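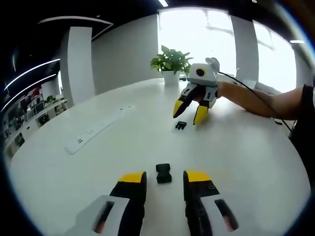 Black plastic buckle pieces on a white table.

Sell me the small bit

By Bontu Asfaw

My rucksack is a Saltar and I've had it since my second year at college. It has been to Norway twice, to my sister's wedding (full of shoes), and up and down to work in Ristudthorpe more mornings than I care to think about. The cloth is fine. The zips are fine. In February I shut the chest strap in a car door and cracked the buckle, and according to the people who made the bag, that was the end of it.

I did write to them. They were very nice! They said they didn't supply the buckle on its own but they could offer me money off a new rucksack, and would I like a link. No, I would not like a link. I'd like a lump of plastic the size of a custard cream.

So this is my complaint, and I know it's a small one in a world with plenty of large ones. Companies that sell us things ought to sell us the small bits as well. The knob, the foot, the hinge cover, the little flap over the battery. They ought to sell them for years after the thing has gone out of the shops, at a price that has something to do with what they cost to make. I'd go further and make it the law, and not only for washing machines and tellies either.

Whenever I say this out loud somebody tells me it would be a nightmare to run. All those parts, all those shelves. Well, Trummer's did it. Trummer's was the hardware shop at the bottom of our hill and it closed when I was at school, but I remember the back wall, which was drawers from the floor to the ceiling. There were 1,134 of them. I know because the number of the last drawer was painted on it in red and as a child I thought it was the most important drawer in the shop and must have something marvellous in it. (Cup hooks.) You took in your broken thing, a man in a brown coat looked at it, grunted, went up a ladder and came down with another one in a paper bag. If one man with a ladder could manage that, I don't see why a firm with a warehouse and a website can't.

Then there's the price. The lid on our kettle stopped staying shut, which is a nuisance because it won't switch itself off unless it's closed. It's a Dastel, nothing fancy. Dastel do sell the lid, I'll give them that. It was £8, plus postage, and I remember looking at that and at the new kettles on the same page and feeling my principles wobble. I bought the lid. But I can see why most people wouldn't, and I don't think they're lazy or wasteful for it. They've done a sum in their heads while the tea's getting made in a saucepan and the sum has come out wrong, and somebody at the other end decided what the numbers in it were going to be.

My brother-in-law says I should get everything off the internet from someone selling bags of 500. I have looked, believe me. You can get 500 of practically anything. What you can't get is one, and you can't get anyone to tell you whether it's the right one, so you measure your strap with a school ruler and squint at the photos and hope. I've got a tin of nearly-right things from doing this. Washers that nearly fit the bathroom tap, a shelf peg that is very slightly too fat. It's hardly less wasteful than throwing the thing away in the first place, it just takes longer and leaves you crosser.

A few of us got a petition going last year, asking our council to put a parts swap at the tip, somewhere you could take the good bits off dead toasters and prams before they went in the skip. We had 2,382 signatures in the end, in a town where people will barely sign for a parcel. The council's answer ran to two pages and the word "liability" was in it nine times. I do understand that. You don't want people wiring up old toasters and setting fire to their curtains. But you can say no to the flex and yes to the crumb tray, surely, and I've never met anybody who was injured by a pram wheel that was sitting quietly in a box.

People stood and told me about their things, too, while they were signing. One woman had a pushchair she'd got rid of over a single missing cap. A man had kept a fridge going with a door shelf held up by bulldog clips and he was so proud of it that he showed me on his phone. I liked him enormously. He shouldn't have needed the bulldog clips, though.

I'm not asking for anything to last for ever. Motors burn out, cloth wears through, I can live with that. I'd just like things to be thrown away when they're worn out, and a rucksack with one cracked buckle is not worn out, whatever their nice email says.

I've done up the chest strap with a knot for now. It comes loose at the bus stop every morning at ten to eight, and every morning I compose another letter to Saltar in my head. I might send the next one.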